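Irnside Beverage Group — buyers' meeting, 05/10/2018

1. Minutes of the September meeting approved.

2. Cider list. Kunda dry perry to be added by the glass at 11 sites. Opening order 200 cases, split between Ustaria and Matos.

3. Storage. Kegs to be held at Matos until the new cold room is certified.

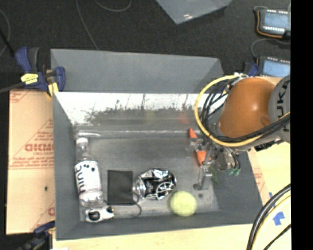 Benedita Mota asked that the perry be poured at cellar temperature for the first month — staff at Ustaria had been serving it over ice.

4. Glassware order deferred.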